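Part 3: Loading the Rack

OK, so by now you've got the rack built and it doesn't wobble (if it wobbles, go back to Part 2 and do the feet again, I'll wait). This is the fun bit! I set up the snack station at Te Moana back in October and I've reloaded it more times than I care to remember, so most of what follows is me saving you from my own mistakes.

You'll need the mesh rack, your drinks, your bags of chips or whatever you're putting on top, a dry cloth, and something to wipe up with when you drop a bottle. You will drop a bottle.

Before you start

1. Pick a table you can walk up to from the front. The rack only opens on one side, and reaching around the mesh gets old very fast.

2. Wipe the table and let it dry. Do the shelf too while it's bare. Crumbs get down in the mesh and they are a pain to pick out later.

3. Set the rack down with the open side facing you and leave yourself at least 11 inches of clear table in front of it. I used to push mine right up to the edge and then had nowhere to put anything down.

CAUTION: Don't move the rack once it's loaded. I know it looks like you could just slide it over a few inches. Take the bottles out first.

Loading the bottom level

4. Drinks always go on the bottom. Full bottles are heavy and you want that weight low.

5. Start at the left and put one bottle all the way to the back, standing straight up on the grid floor. Then put a second bottle of the same drink in front of it. There's your first pair.

6. Do the same thing in the middle with your next drink, and then again on the right. One flavor per row, front and back, so when somebody takes the front one you can just pull the back one forward.

7. Turn the front bottles so the labels face out. Fussy, I know, but people really do stand there spinning bottles around if you skip this.

8. Give each bottle a little nudge with one finger. If it rocks, part of the base is probably sitting on a wire, so lift it and set it down again a hair to one side.

Note: Bottles go in before bags, every time. If you load the top first, the bags hang down in your way and you'll be fishing around under them for the back row.

Loading the top shelf

9. Lay the bags flat on the upper shelf, side by side, with the picture side up. Don't stack them. The bottom one always gets forgotten and then Keith Tapsell finds it months later and wants to know if it's still good.

10. Let the lower edges come forward over the front of the shelf a bit. A little overhang makes them easy to grab and you can see the colors from across the room. Too much and they slide off onto the table.

11. Mix up the colors. Two green bags next to each other look like one big green bag, and then you get asked why there's only one kind.

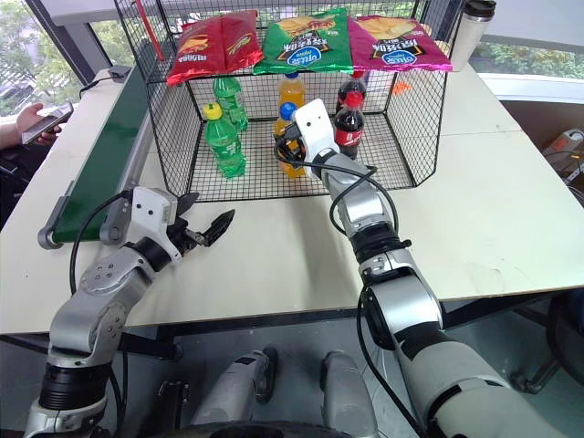
Fig. 4. Rack loaded: snacks on top, drinks below in front-and-back pairs.

I went back and forth for a while on which drink goes where. Beverley Sheehan likes cola on the left, I like it on the right, and it makes no difference at all as long as you keep it the same every time. Pick your order, write it on a bit of tape, and stick the tape on the table where whoever's restocking can find it.

Restocking

12. Check the rack at the end of the day. Ours gets hit hardest in the late afternoon, so I go by at 5:30 or so with a box.

13. Slide the back bottle forward first, then put the new one behind it. Older stock stays in front that way.

14. Swap out any bag that's puffed up, crushed, or past its date.

15. If a bottle has leaked, take everything out of the bottom level before you clean. Warm water and a soft brush will do it. Dry the wire well afterward, especially where it crosses.

CAUTION: No glass on the top shelf, please. Aroha Tomoana tried it with salsa jars (nearly 60 little pieces, and we were still finding them a week later).

If the bags keep sliding off, push them back about an inch and check that the shelf is hooked in on both sides. Mine had come loose at one corner and I blamed the chips for ages!

Part 4 covers the price cards and the coin box.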